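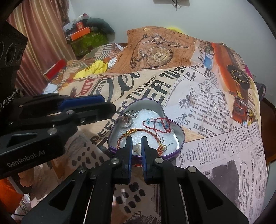
Steel in the tray and magnet on the base, or the other way round, for transporting ranked infantry?

ramparts_and_relics
Feb 8, 2024

I'm moving my undead army from cut foam to magnetised boxes. The army is on regiment multibases for a mass battle system, mostly plastic infantry, with two metal characters and one resin monster. The whole lot comes to 200 figures. I have a Fagerlund steel-floored crate already and a roll of magnetic sheet from the same shop. I have also been told to use disc magnets and skip the sheet. Which way round should it be, and is sheet strong enough for full regiments? I need it settled before the Wuddale event in March, where the boxes will go in a car boot for most of a day.

Also, does any of this change if the bases are MDF? Mine are, apart from the monster, which is on a plastic one.

tinheadsergeant

Put the magnet on the base and the steel in the box. Steel floors are cheap, flat and easy to replace, and a magnet under the base lets you use the same unit on a steel movement tray at the table. If you line the box with magnetic sheet and put steel paper under the bases, it will hold, but only in that box, and the sheet picks up every bit of swarf and grit.

For plastic infantry on a multibase, full-coverage magnetic sheet is sufficient. The hold depends on contact area, and a regiment base has plenty of it. The usual cause of failure is a warped base. MDF bows when you put PVA and texture paste on one side only, and once there is a gap at the corners the sheet does very little. Check each base on a sheet of glass first. If it rocks, damp the underside lightly, weight it flat overnight and seal it with varnish before sticking anything down.

Cut the sheet slightly inside the base edge so it cannot be seen or peeled. Self-adhesive backing lets go of bare MDF after a summer or two. I scuff the MDF with 180 grit, wipe the dust off, and add a thin smear of contact adhesive over the sticky side. Do not use superglue across the whole face. It goes brittle and the sheet comes away in one piece.

Metal characters need discs. Recess them so they sit flush or a hair below, and keep the polarity the same throughout the army. Mark one face of the magnet stack with a pen before you start.

Wagonfort

Discs everywhere, never had one drop. I use 8 mm ones from Zakton, one in each corner. Don't bother with sheet.

plinthandpike

The two replies above are both workable, but they leave out the monster and the small loose parts, so I'll deal with those.

A tall resin piece on a plastic base has a high centre of gravity. Holding force straight down is not the problem; the tipping load when the car brakes is. Place the discs as near the rim of the base as you can. A single large disc in the middle does far less than smaller ones at the edge. If the base is hollow, glue a strip of plasticard across the underside and set the discs into that with two-part epoxy. Leave it the full cure time, not the handling time.

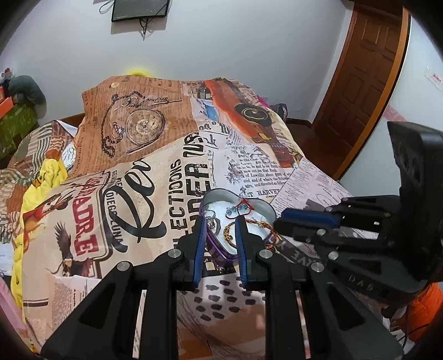

Loose parts should not go in the magnetised box at all. I mean spare banners, swappable weapon arms, wound markers, flying stems and the odd shield that has come off and is waiting for glue. They slide about on a steel floor and chip whatever they hit. Any small metal tin with a soft lining will do the job, and it need not come from a hobby shop. A purple heart-shaped jewellery tin with white padding in the bottom is the right sort of thing: a ring, a curled chain and a beaded bracelet can all lie on the lining. The braided cord trailing over the rim shows what to watch for, as anything long needs tucking in before a lid goes on, and a banner pole is less forgiving than cord. Put long parts in a pencil case or a brush tube instead.

On box spacing, leave a finger's width between regiments so you can lift each one by the base. Picking up by the spears is how most of mine have been broken. The Trudance crates have a shelf pitch of 50 mm, which is too low for cavalry with raised lances, so measure your tallest figure including the base before buying a second box.

Test it before the event. Load the box, hold it over a bed or a thick blanket, and tilt it slowly to vertical - then give the side a firm tap. Anything that creeps needs more magnet or a flatter base.

ramparts_and_relics

Thanks. Sheet for the regiments and discs at the rim for the monster, then. Two of the MDF bases do rock on glass, so those are under a pile of rulebooks now.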